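24 Mar 2018 -- table stock, continued

Went back to the small-object table. Sarmiento wants the Kotberg list closed before any more items are bought, and the December sheet still had two different entries for the orange bowl. It is one bowl, now entered as item 148. The darker rim is the easiest way to tell it from the Preko one on a shelf.

Clear cups remain the weak point of the set. Against pale planks the outline is faint and the grain comes through the side, so they get left off the list or entered twice. Both are to be listed as "clear, small" with no further description until somebody has measured them.

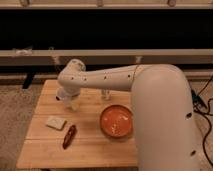 Clear cup under the gripper, second one standing further back, orange bowl to the right.

Didik's labels will not stick to the curved sides. Tried them on the base, where they hold but cannot be read with the item upright. Left off for now. The bowl takes a label without trouble.

The small pieces were on the old sheet as "misc", which is useless. Split as follows:

- white block, small, rectangular -- own line
- dark red piece, elongated -- item 334, name to be settled
- clear cups -- one line, quantity 2 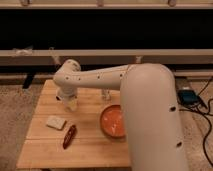 White block and dark red piece at the front left of the bowl; clear cup behind.

"Sponge" was proposed for the white block. I would keep "block" until the supplier line is found, as the order sheet gives only a part code. The same goes for the dark red piece, which has had three names in as many revisions.

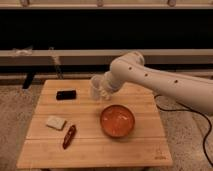

The black block goes in as item 378, separate from the pale one. The old sheet had them as a pair, but they were ordered separately and should be replaced separately.

Still open: cup heights, bowl diameter, and whether Preko uses our numbering or keeps its own. Revised sheet is in the Kotberg folder, old one struck through and left behind it.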